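Ticket: cup and saucer slide on the Kolev tray
Status: open, waiting on reply

Hi again! So I'm still fighting with the tray from the Hullcombe tea set order. Any time I carry the cup across the room the saucer skates right over to the rim, and by the time I sit down there's tea in it. I tried a paper napkin underneath (worked for 2 days, looked awful) and then I filled the cup only to 190 ml – a bit better, still sliding.

For now I park the tray on the table and move the cup and saucer off it before I pour. The spoon can stay in the cup, that part's fine.

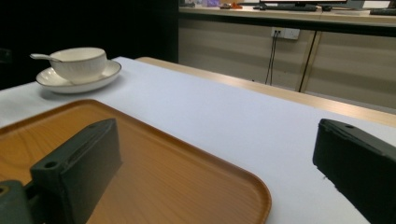 Ticket no. 190-9, page 2 of 10

On the white sheet the saucer stays put even when I bump the table, so I'm pretty sure the tray surface is just too slick for it. I washed it with dish soap in June like you said and nothing changed. Do you sell a liner that fits the rounded corners? The Skelport one I found is square and bunches up – I'd rather not cut it. Thanks so much!

Recent tickets
Fornik teapot lid rattles
Gold rim fading after dishwasher
Skelport liner sizes
Missing saucer in Hullcombe order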